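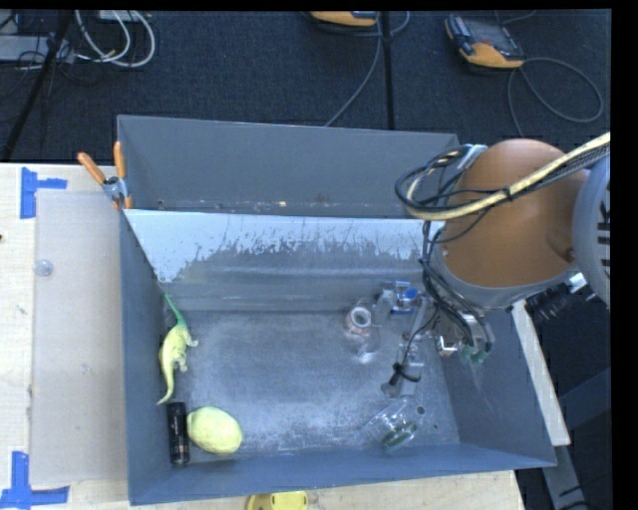 Hatem Tawfik hat mir nach der ersten Version geschrieben, er traue keinem Greifervergleich, bei dem die Teile schön einzeln auf einer matten Platte liegen, und ob wir das bitte noch mal in einer richtigen Kiste machen könnten. Konnten wir! Es hat nur ziemlich lange gedauert, und der Datensatz heißt deswegen jetzt auch anders.

Grelen - Griffversuche aus der Metallkiste

Das ist die Readme zu Grelen, also zu den Versuchen, in denen wir Finger und Sauger am selben Arm gegeneinander haben antreten lassen. Ich schreibe sie allein, beschwert euch also bei mir, wenn etwas unklar ist. Die alte Readme (die mit der matten Platte) liegt noch im Ordner alt, die könnt ihr getrost ignorieren.

Was drin ist

1.645 Griffversuche, davon 1.270 mit vollständigem Protokoll. Beim Rest fehlt entweder die Kraftspur oder das Tiefenbild nach dem Griff, manchmal beides. Ich habe diese Versuche drin gelassen, sie stehen in der Spalte vollstaendig mit einer Null. Wer nur Erfolgsquoten rechnen will, kann sie mitnehmen, das Ergebnis selbst ist überall eingetragen. Wer etwas trainieren möchte, filtert sie besser raus.

Zu jedem Versuch gibt es einen Unterordner mit
farbe_vor.png und farbe_nach.png
tiefe_vor.npy und tiefe_nach.npy
griff.json (Pose, Werkzeug, Ansatzwinkel, Ergebnis)
kraft.csv (falls vorhanden)
notiz.txt (falls jemand etwas zu sagen hatte)

Die notiz.txt lest ihr bitte wirklich mal quer. Da stehen Sachen drin, die in keine Spalte gepasst haben, von "Schlauch hängt wieder am Rand" bis zu einem längeren Streit zwischen Sandamali und Anas darüber, ob ein Teil, das kurz hochkommt und dann zurückrutscht, halb zählt. (Es zählt als daneben. Sandamali hat gewonnen.)

Die Objekte

Im Pool sind 86 Objekte. In der Kiste liegt immer nur eine kleine Auswahl davon, bunt gemischt: Spielzeugtiere, Obstartiges, durchsichtige Behälter, dunkle Zylinder und so weiter. Ich wollte unbedingt viel Klarsichtiges dabeihaben, mit dem Durchsichtigen plagen sich in Kiltcombe nämlich alle. Auf blankem, verkratztem Metall sieht so ein klarer Behälter in der Tiefenkarte aus wie ein Loch mit Konfetti drumherum. Das gelbgrüne Reptil (Echse oder Dinosaurier, wir sind uns da uneinig) heißt in den Dateien reptil_gelb, damit der Streit nicht auch noch ins Schema wandert.

Die Objektnamen stehen in objekte.csv. Gewicht und Maße habe ich selbst gemessen, mit Küchenwaage und Schieblehre, bitte keine Doktorarbeit darauf aufbauen.

Die Kiste

Metall, blaugraue Seiten, der Boden blank und ordentlich verschrammt. Die Wände laufen schräg nach innen, und an denen entscheidet sich mehr, als ich vorher gedacht hätte. In der Mitte kommt jedes Werkzeug halbwegs gut hin. Sobald ein Teil an der Wand lehnt, wird es interessant. Deshalb gibt es in griff.json das Feld lage mit den Werten mitte, wand und ecke. Eingetragen hat das Hicham von Hand, nach Augenmaß, und er war dabei sehr viel geduldiger als ich.

Pao-chu Hsueh wollte die Kiste übrigens erst neu lackieren lassen, damit die Kamera weniger Spiegelungen sieht. Ich war dagegen, und dabei ist es geblieben. In echten Hallen ist auch alles zerkratzt.

Werkzeuge und Ansteuerung

Das Feld werkzeug kennt drei Werte: finger, sauger und beides. Bei beides setzt zuerst der Sauger an, hebt ein Stück, und die Finger fassen nach. Ich war da skeptisch und bin es nicht mehr, jedenfalls bei glatten und runden Sachen.

Angesteuert haben wir zuerst über Trileo und später über unseren eigenen kleinen Treiber, der Kamel heißt (fragt nicht, der Name war schon da, bevor ich dazukam). Welcher Controller gelaufen ist, steht in der Spalte steuerung. Mischt die beiden bitte nicht, wenn ihr Zykluszeiten vergleicht! Trileo wartet nach jedem Schließbefehl auf eine Rückmeldung, Kamel fragt den Zustand laufend ab und fährt los, sobald die Kraftschwelle erreicht ist. Beim Ergebnis sehe ich zwischen beiden keinen Unterschied, bei den Zeiten ist er riesig.

Pro Anordnung gab es fünf Versuche, dann wurde die Kiste ausgekippt und neu befüllt. Ausgekippt, ausdrücklich! Anfangs hat Anas die Teile von Hand hineingelegt, und man sieht in den frühen Daten, dass er ein ordentlicher Mensch ist. Diese Serie heißt serie_0 und sollte nicht in die Auswertung.

Was mir beim Vergleichen aufgefallen ist

Ohne Anspruch auf Vollständigkeit, die Tabellen liegen in auswertung.

Sauger sind wunderbar, bis das Objekt eine Struktur hat. Am Reptil hat der Sauger fast nur am Bauch gehalten, an den Beinchen zieht er Nebenluft und pfeift beleidigt. Die Finger packen es dafür aus so ziemlich jeder Lage.

Bei durchsichtigen Behältern lag es meistens an der Kamera und selten am Greifer. Gibt man die Pose von Hand vor, kommen beide Werkzeuge gut zurecht. Solche Versuche haben pose_quelle auf hand, und ich würde sie getrennt rechnen.

An der Wand verlieren die Finger, wenn sie senkrecht kommen. Mit gekipptem Handgelenk geht es deutlich besser, dafür wird es mit den Kabeln eng. Unser Kabelbündel ist ehrlich gesagt (ich weiß, ich weiß) ein gewachsenes Biotop. Wer das nachbaut, plant bitte mehr freie Schlauchlänge ein als wir. Manche Posen haben wir nur wegen der Schläuche gesperrt, die Liste steht in gesperrt.json.

Kamera

Fest montiert, für alle Serien dieselbe. Kalibrierung in kalib, bitte die Datei mit dem Zusatz b nehmen. Am Freitag, 6. September, ist jemand an den Halter gestoßen (ich), danach haben wir neu kalibriert. Versuche davor gehören zu a, Versuche danach zu b, und griff.json verweist jeweils auf die richtige. Der Satz mit dem Zusatz b gilt also für alles Neue, für die älteren Versuche lest ihr das Feld aus.

Macken, die ich kenne

In einigen Farbbildern ragt der Arm noch über die Kiste, der Auslöser kam dann zu früh. Die Tiefenbilder dazu sind an der Stelle natürlich auch verdeckt. Feld arm_im_bild.

Die Zeitstempel von Kamel sind Ortszeit, die von Trileo UTC. Ich entschuldige mich schon mal.

Zwei Objekte haben in der Mitte der Aufnahmen den Namen gewechselt. In objekte.csv gibt es dafür die Spalte frueher.

Der Umlaut in vollstaendig ist Absicht, also dass er fehlt. Ein altes Skript ist sonst umgefallen, und ich hatte keine Lust mehr.

Wofür es taugt und wofür eher nicht

Gut brauchbar, um Greifstrategien in einer engen Kiste zu vergleichen oder um zu schauen, wie ein Modell mit Spiegelungen und Klarsicht klarkommt. Für Aussagen über Haltbarkeit der Sauger taugt es gar nicht, wir haben zwischendurch getauscht, ohne das sauber aufzuschreiben. Für weiche Sachen wie Beutel oder Stoff auch nicht, davon war nichts im Pool.

Nutzung

Frei für Forschung und Lehre. Wenn ihr etwas damit macht, schreibt kurz, wer ihr seid und welche Serie ihr benutzt habt. Fehler in den Labels bitte mit Versuchsnummer melden, am liebsten an Sandamali Ekanayake, die pflegt die Tabellen. Fragen zum Treiber gehen an Hicham El Ouafi, alles andere an mich. Die nächste Serie läuft mit einer zweiten Kamera von der Seite, das Schema bleibt bis auf die zusätzlichen Bilddateien gleich.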